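Stemow 4 Adds Grasp Planning for Wrappers, Packets and Other Soft Items

Adutance has released Stemow 4, a new version of its perception and grasp planning software for two-arm manipulation. The release is aimed at soft, shiny household items that change shape when they are handled, such as snack wrappers, foil bags and folded packaging. It is available to current license holders from September.

Earlier versions of Stemow fitted a fixed shape to each item before planning a grasp. That worked for boxes and bottles but gave poor results on crumpled film, where glare hides the edges and no two pieces look alike. Stemow 4 drops the fixed shapes. It looks for folds and raised edges that a pair of fingertips can close on, ranks them, and checks the list again each time the view from the hand changes. 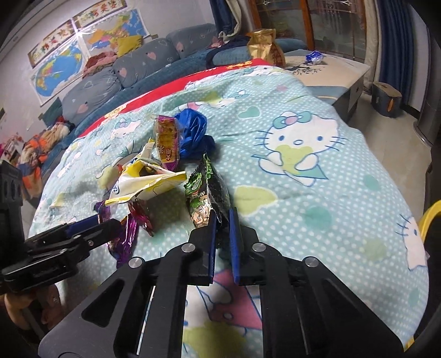
The planner now treats both hands as one problem. When one hand is holding an item, the other can be given its own target nearby, and the software keeps the two paths apart. Users can set the minimum clearance between hands in the project file. The default is 33 millimeters.

Printed backgrounds were a second focus. Patterned blankets, tablecloths and rugs often caused Stemow 3 to report items that were only part of the fabric design. The new segmentation module compares several views before it marks anything as an object. Tanasarn, which tested the software before release, supplied 200 recorded cleanup tasks from furnished rooms, and these are now part of the regression suite that runs on every build.

"Most of our bug reports came from living rooms," said Sombat Nuchit, head of planning software at Adutance. "A flat wrapper on a printed blanket was the one we kept getting wrong. We rewrote the segmentation twice before we were willing to ship it."

Stemow 4 also includes a replay tool. Engineers can step through a recorded task, see which grasp candidates were rejected and change the ranking weights without running the task again. Logs from Stemow 3 can be opened after conversion. Custom grasp templates cannot be carried over and will need to be rebuilt.

Weltwood will handle distribution and support. A single-seat license costs $750 per year, and existing customers can upgrade at no charge until their current term ends.

Last updated: September

Comments

gantry_mike: Does the converter keep timestamps? The last one rounded them and we lost sync with our force data.

Ilse P.: Rebuilding templates is going to hurt. We have a lot of them. Glad about the replay tool though.

rvk: Any word on clear film with no printing on it? That is most of what we pick up.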